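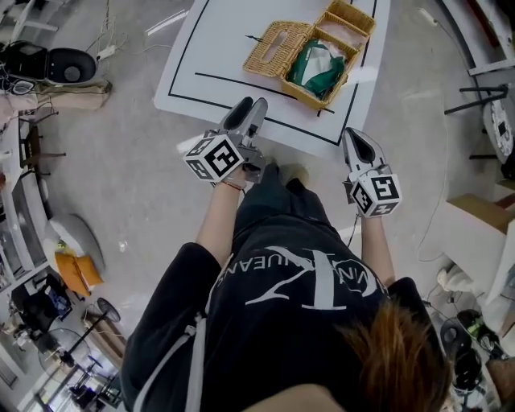 スウェットの裏起毛がつぶれて硬くなりました。戻す方法はありますか

カテゴリ:暮らし > 洗濯・衣類の手入れ
閲覧数 623
回答 3件

質問

冬物のスウェットを3月に片付けようとしていて気がつきました。裏起毛の部分がごわごわになっていて、買ったときのふわっとした感じがありません。特にひじと背中の下のほうがひどく、毛が小さな束になって固まっています。表側は毛玉が少しある程度で、色もそれほど落ちていません。

素材は綿65%、ポリエステル35%です。洗濯表示は液温40度まで、タンブル乾燥は禁止でした。これまでの洗い方は次のとおりです。

・ほかの服と一緒に標準コース
・粉末洗剤、柔軟剤は使ったり使わなかったり
・脱水は標準のまま、たぶん7分
・ベランダで外干し、日が当たる側

買ったのはProrkovというネットの店で、着はじめてまだふた冬目です。店の商品ページには「裏返して洗ってください」としか書いてありませんでした。前に持っていたAdardの裏起毛は同じ洗い方で何年ももったので、生地の差なのかもしれません。

知りたいのは、つぶれた起毛を戻せるかどうかと、来シーズンから洗い方をどう変えればいいかです。胸に大きなプリントがあるので、熱をかけるのは少しこわいです。よろしくお願いします。

回答1(ベストアンサー)

完全に新品の状態には戻りませんが、かなりましにはなります。固まる原因は、洗剤の残り、脱水のかけすぎ、洗濯中に起毛どうしがこすれて絡むことの三つが多いです。粉末洗剤で冬の水温だと溶け残りも疑ったほうがいいと思います。

まず残った洗剤を落とします。洗面器か洗濯槽に30度くらいのぬるま湯を張り、洗剤は入れずに裏返したスウェットを沈めて20分置きます。軽く押して、水が白っぽくなったり泡が出たりしたら洗剤が残っています。出なくなるまで水を替えてください。最後のすすぎで柔軟剤を規定量だけ入れます。多く入れると今度は毛が寝てべたつきます。

脱水は1分で止めます。水が垂れるようなら平らな網の上に置いてしばらく待ち、それから竿に干します。

半乾きのときに起毛をほぐします。洋服ブラシの毛のやわらかいもので、裏地を下から上へ、次に上から下へ、力を入れずになでます。ペット用の金属ブラシを使う人もいますが、編み目の糸を引っかけて穴を開けることがあるのでおすすめしません。乾ききってからだと束が切れて毛が抜けるので、湿り気が残っているうちにやってください。

スチームアイロンは、裏側から3センチほど浮かせて蒸気だけ当てる分には使えます。ただし胸のプリントの真裏は飛ばしてください。プリントのインクは種類によって熱でべたつきます。 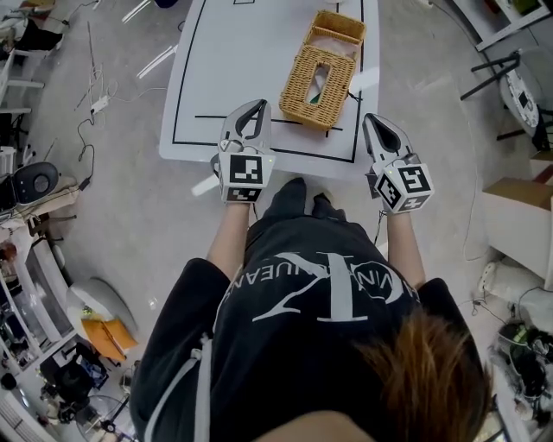

来シーズンからの洗い方

裏返してネットに入れ、弱水流か手洗いコース、液体の中性洗剤にします。ネットはスウェット一枚がゆったり入る大きさで。ジーンズやファスナーの付いた服とは分けてください。干すときは裏返しのまま陰干しです。フードや厚いポケットがあるなら、そこだけ重なって乾きにくいのでハンガーを2本使って広げます。

着るたびに洗う必要もありません。下にTシャツを着ていれば、数回着てから洗う程度で足ります。

回答2

うちはコインランドリーの乾燥機に10分入れてます。ふわふわになりますよ。表示は禁止でしたが平気でした。プリントは端が少しひび割れましたが、気にしてません。縮みは丈がほんの少しくらいです。

回答2への返信(質問者)

ひび割れはちょっと困るので、今回はやめておきます。ありがとうございます。

回答3

回答1の方法に補足です。硬水の地域に住んでいたとき、同じようにごわつきました。そのときはクエン酸をすすぎの水に小さじ1杯入れると違いました。柔軟剤と同じ回には使わず、塩素系漂白剤とは絶対に混ぜないでください。

ブラシはCludodanceの衣類用を使っています。馬毛で値段は高めです。Van Dijkのものも試しましたが、毛が硬くて裏起毛には向かず、今はコート専用です。

しまうときは圧縮袋を避けたほうがいいです。せっかく起こした毛がまた寝ます。うちでは軽く畳んで引き出しの一番上に入れています。

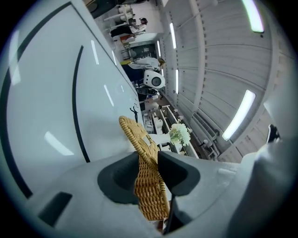
追加の質問(質問者)

ひじの部分だけ毛がほとんどなくなって、下の編み地が見えています。ここもブラシで戻りますか。

追加の回答(回答1)

抜けてしまったところは戻りません。ブラシで起こせるのは、寝ている毛と絡んでいる毛だけです。編み地が見えているなら、薄くなった部分をそれ以上こすらないようにして、ほぐすのは周りだけにしてください。気になるなら裏からやわらかい当て布を縫い付ける方法があります。アイロン接着のものは手軽ですが、曲げ伸ばしするひじでは端から浮きやすいです。

質問者からのお礼

ぬるま湯につけたら泡がけっこう出ました。三回替えてやっと出なくなりました。背中のほうは半乾きでブラシをかけて、前よりだいぶやわらかいです。ひじは当て布を探してみます。クエン酸はまだ試していません。

この質問は解決済みです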